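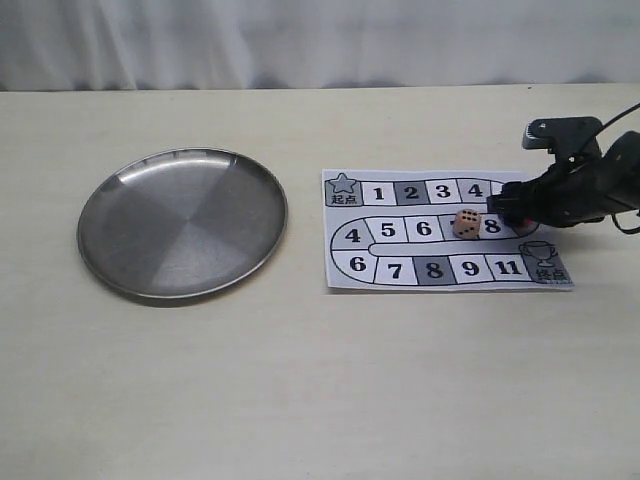 7/27/21

Game night with a robot arm! I've been teaching ours to throw a die, and I'm having far more fun than I expected.

The way it works at Praka is that I drive the arm by remote control and it records everything I do: the reach, the pinch, the lift, the letting go. One full throw counts as one demo. I got through 36 of them yesterday, and my right shoulder knows it.

The die is a little wooden cube with rounded edges, and those edges are the hard part. Squeeze a hair off center and it squirts out sideways (I chased it across the table more than once). For the first 15 demos I came in much too fast. Then I slowed down, lined the jaws up with two flat sides before closing, and suddenly it felt like picking up a grape.

The steel plate is for the next task, dropping the die in so it rattles around. The paper board with the winding track comes after that, because I want the arm to move a piece along the squares too. Reading a six and then moving six squares is a whole other job, so that one waits until August.

Tomorrow I'm doing more throws, starting with the die in the corners of the board.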